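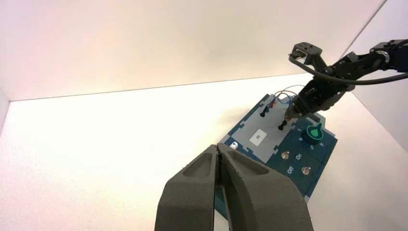 The Juhl Letters is a series of contemporary romance novels by Leonie Whitcombe. Four books, plus a novella. Published by Trilico, first as ebooks, later in paperback. The series is set in the harbor town of Juhl and follows the Hollins siblings and the people they end up with. Each book can be read alone but most readers go in order.

Background

Whitcombe had written two standalone novels before starting the series, both out of print now. The first Juhl book began as a short story for a reader newsletter, 26 pages, ending on the ferry dock. Subscribers asked for more. She expanded it over one winter and sent it to Merle Hollis, then an editor at Trilico, who bought it along with an unwritten second book. Hollis edited the whole series except the novella, which went to Maxine Maihi.

Whitcombe has said the town came first and the couples second. She drew a street map early on and kept to it, mostly. The bakery moves from Cannery Street to Dock Street between books one and two, and this was never fixed in the ebook edition. The paperback has it on Dock Street throughout.

Books

Low Water (book one). Nate Hollins comes home to sell his fathers boatyard and finds it already rented to Tobias Crane, who used to tutor him in high school. Slow burn, single point of view. The newsletter story survives nearly word for word as chapter three.

The Second Key (book two). Middle sister Carrie and the locksmith, Ruth. Dual point of view from here on. Shortest of the main novels.
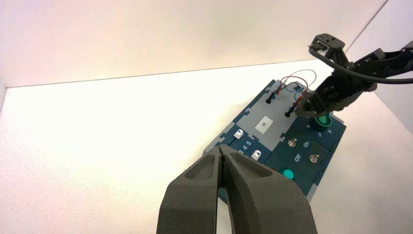

Paper Weather (book three). Generally seen as the high point. Youngest brother Sam answers a stack of undelivered letters found in the old post office, and one of the people he writes to turns up in person. Has 44 chapters, a few of them only a letter long. Nate and Tobias's wedding happens in the background and takes up less than a page, which upset a lot of people.

All the Lamps (book four). Aunt Dell, age 61, and the retired harbor pilot. Final novel. Closes the boatyard storyline.

Small Hours (novella). Falls between books three and four. Tobias's point of view, first time in the series. Originally a preorder gift, then sold seperately.

Style and themes

Small cast, lots of dialogue, little outside conflict. Whitcombe avoids the third-act breakup in all but one book (The Second Key, chapter 19). Letters and notes appear in every volume and usually carry the declarations the characters can't make out loud. Money is a running worry: rent, boat loans, the cost of a new roof. Reviewers have noted that people in Juhl actually go to work. Explicit scenes in all four novels, none in the novella.

Reception

Low Water got little notice on release. First printing of the paperback was 2,000 copies, and it took more than a year to sell through. Things picked up with Paper Weather. Critic Aliki Pappas, writing in the review journal Bromon, called it "a book that trusts two people in a kitchen" and put it on her list for the year. She was cooler on All the Lamps, finding the boatyard chapters rushed and Dell underused in her own book. Reader opinion runs the other way, Dell is a favorite.

Common complaints: the epilogues, which run long, and Sam's age, given as 24 and then 26 within the same summer. Whitcombe acknowledged the second one in an author's note and left it as it was.

Audio

Audiobooks by Sonitz, all read by Vaughan Tapsell. For the dual point of view books he reads both parts. Small Hours was recorded last and released on August 29, 2021. A boxed audio set followed with an interview between Tapsell and Whitcombe at the end. Low Water was re-recorded for the set after listeners objected to the accent used for Tobias; the older version is no longer sold.

Special edition

A signed hardcover of Paper Weather, limited to 300 copies, with the letters printed on separate sheets and tucked into a sleeve at the back. Cloth cover, town map on the endpapers. The map still shows the bakery on Cannery Street.
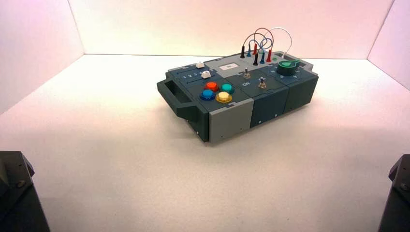 Task board on a white surface.

See also

Epistolary novel
Small-town romance
Family saga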